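4. What the tribunal interpreters did with the time

4.1 Setting and material

The hearings discussed in this section were held at the housing and small claims tribunal in Nallus, where two languages are in daily use and a third turns up whenever it is least convenient. Our material is a set of 972 exchanges taken from the tribunal's own audio, each one running from the start of a question put to a witness to the end of the interpreted answer. The full set held 1,859. We left out those in which the parties talked over one another to such an extent that neither of us could say who had been asked what, and those in which the witness simply answered in the language of the court before the interpreter had drawn breath, to the visible irritation, we are told, of everyone being paid to be there.

The tribunal's rules on interpreting fill a single page. They ask that the interpreter render "everything said, and only what is said". Like most rules that fit on a page, this was plainly drafted by someone who had not recently tried it. Earlier work on sworn interpreters tends to treat departures from such a rule as errors, to be sorted by size. We were more curious about departures that passed without comment from the bench, from counsel or from the witness, which is to say nearly all of them.

4.2 Polite additions

By far the most common change was the adding of manners. A bare "When did you move out?" became, in the witness's language, something nearer to "Please tell the tribunal when you moved out, madam." The traffic the other way was lighter but still steady: a witness who said "I told you this already" was heard by the adjudicator to say "As I mentioned earlier". Landlords gained more courtesy in transit than tenants did. We do not claim to know why, though the landlords in our material started from a lower base.

These additions matter more than they may seem to. An adjudicator who must decide which of two people to believe will lean on tone, whatever the guidance says about leaning on tone. If the tone belongs to the interpreter, the adjudicator is assessing the credit of a third person who has no stake in the boiler. In one hearing in June the claimant was praised in the written decision for her "measured and respectful manner". In her own language she had called the respondent's account a sack of wet feathers.

4.3 Hedges lost on the way

The second pattern ran in the opposite direction and is less charming. Words that soften a claim ("I think", "more or less", "it may have been") were often dropped when the answer was long. Interpreters working in the consecutive mode carry the answer in their heads and in their notes, and a hedge is the first piece of luggage to be left on the platform. The result is a witness who sounds sure. Counsel, who had asked the question in the hope of a sure answer, did not object.

We saw this most in disputes over dates and sums. One tenant, asked what he had paid as a deposit, said he believed it was perhaps 2,000, but that his brother had dealt with it. The interpreted answer was the figure alone. It then appeared in the decision as an agreed fact, the brother having vanished from the law altogether. The longer answers, those of over 30 seconds, were the worst for this, and they were also the ones in which the interpreter was least likely to ask for a pause.

4.4 Asking to interrupt

Interpreters at Nallus are allowed to stop a speaker. They seldom do. Several told us that stopping an adjudicator felt like correcting a vicar during the blessing, and that stopping counsel was permitted in theory. The more seasoned ones had found ways round this. One dropped her pen. Another had a cough that colleagues could tell apart from his real cough, and which the tribunal clerk had begun to note in the log as "interpreter unwell".

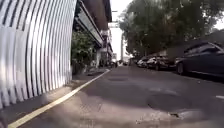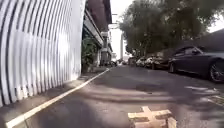 Figure 3. Street beside a curved, ribbed white wall, two views.

A draft of this section was sent to the interpreters who took part. Severyn Melnychuk wrote back that we had been too kind about the pauses and too hard on the manners. In his view a question put without any courtesy is, in the witness's language, an insult, and to carry it over bare would be to add something counsel never said. He also wished it recorded that the sack of wet feathers was a fair rendering but that "damp" would have been closer. We have let our wording stand, and now disagree between ourselves about the feathers.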